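August 4, 2025
Clolley bench, RAM seating series, entry 7

Carrying on from the May work. The question is still whether a short search motion at contact does better than pushing straight down when the DIMM is offered up a little out of line with the slot. The May runs compared the two on the Mutholm practice board, which is flat on the table and has nothing round it. Everything since has been inside a real case, with the power supply and the cable bundles left in.

Set-up as of this morning. Arm and controller unchanged. Wrist camera recalibrated after the bracket was refitted; residual is back to what it was before. Force limit at the fingers lowered one step, as the old value let the straight push bend the board visibly before the stop tripped. Besson force sensor zeroed at the start of each block, not each run. It drifts a little during a block but always in the same direction, so I subtract a straight line through the rest readings.

Method, for anyone picking this up. The module starts in the fingers, held by the short edges. The arm goes to a taught point above the slot, then a random offset is added, sideways and in rotation, drawn from the same table for both conditions. Condition A: straight down until the force limit or the depth target. Condition B: down to first contact, then a small spiral with a light constant load, then down when the load drops sharply. Both get one try. A run is scored as seated only if the depth target is met and both latches are closed on inspection afterwards. Depth alone is not good enough – in May we had modules at target depth with one latch still open, and the log called them successes.

Total so far across both boards: 1028 logged runs. 800 of these are from the practice board and are closed; I am not adding to them. The rest are in-case and are what this entry is about.

Result in words, plots to follow. With small offsets A and B can't be told apart, which matches May. With larger sideways offsets B is clearly ahead. With larger rotation B gains very little, and that is the new part. On the practice board the spiral recovered most of the rotated starts. In the case it doesn't. The contact trace shows the load dropping as it should, the controller takes that as the notch found, and the module then jams on the way down with one end high.

Two possible causes. First, the approach in the case is tilted slightly to keep the housing off the power supply, so rotation and tilt are mixed together and the drop in load may come from one corner slipping past the slot wall. Second, the finger pads are worn and the module may be turning in the grip. I lean towards the first. If the pads were at fault I would expect the jams to get worse through a block, and they are spread evenly.

Checked clearances by hand with the controller in free-drive, fingers brought down in front of the processor socket and the memory slots.
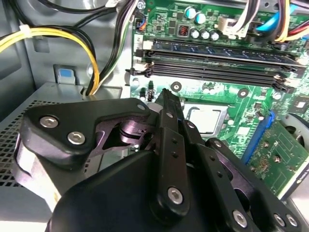
Watent wrote back on the draft result that tilt alone should not give a load drop that sharp, and that they would want to see the side force as well as the vertical before blaming the approach angle. They also asked for the jammed runs to be kept as a separate class and not folded into the failures, given that a jam and a clean miss need different recovery moves. Fair on both counts. The side force is logged already, I have just not been plotting it.

Changes for the next block:
Trigger for the final push now needs the vertical load to drop and the side force to settle. Threshold taken from the seated runs only.
Jam recorded as its own outcome. Old in-case runs to be relabelled from the traces.
New finger pads fitted before the first run, old ones bagged and marked.
Tilt held at 2 degrees for half the block and zero for the other half. Zero tilt needs the power supply out, so do that half last.

Open: the depth target was taught on the practice board and carried over with an offset. Needs teaching again in the case. Spiral radius still the May value.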